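**Marnwood burglary figures** are the yearly counts of household break-ins published by the Marnwood police district, covering the towns of Provby and Plekholm. The district recorded 3104 cases in its first report and 611 in its latest, a drop it credits to extra patrols.

The claim is hard to check. A review by the Gunawan Institute, released in September 2024, found that over 200 reports from Plekholm had been refiled as "lost property." Sheds and garages were also removed from the count the previous November.
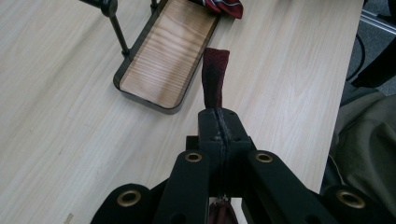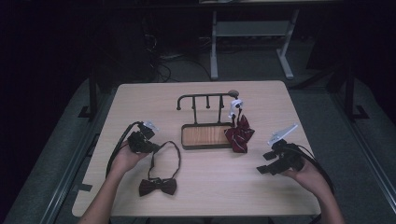
The district says the changes had little effect. It has not released the case files, and the patrol logs it cites cover only 6 weeks.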